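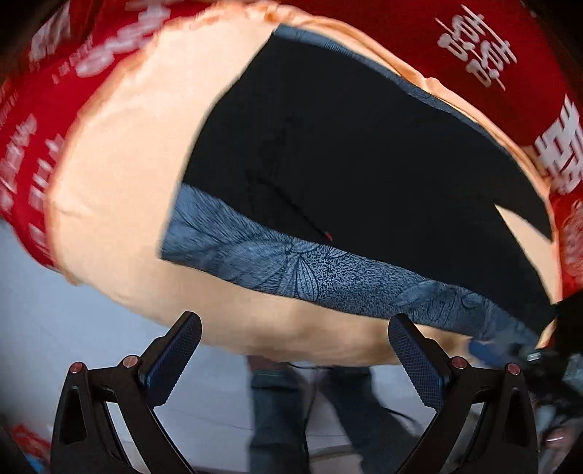

Attachment 1: wrist view, black cloth with the blue-gray border, lying on peach fabric over the red print.

Status: open, waiting on reply

Hi again! Following up on my ticket about the Forura edge detector. Short version: it's great on plain towels and falls apart on anything with a border, and I think I know why.

I ran 300 clips from our Goltham set through it with the default settings. On the plain stuff the grasp point lands on the real edge nearly every time. On clips like the attached one it grabs the line where the black meets the blue-gray band (so, well inside the cloth) and calls that the hem. The leafy drawings make it worse, and it loves the red cloth with the 囍 characters too.

What I tried:
- Raised the contrast cutoff from 20 to 100. Fewer false edges, but the narrow strip along the top went missing as well.
- Masked both fingertips. No change.
- Swapped in the Rocha depth weights. Way better on the folds! Still wrong on the wide band.
- Dropped blurry clips. Helped a little, though I lost some good ones.

So my question: can the color term be turned off per clip, or is it baked into the training? The Getomance write-up says "texture-blind mode" but I can't find a flag for it anywhere in the config. I can upload all 300 results if you want them, just tell me where.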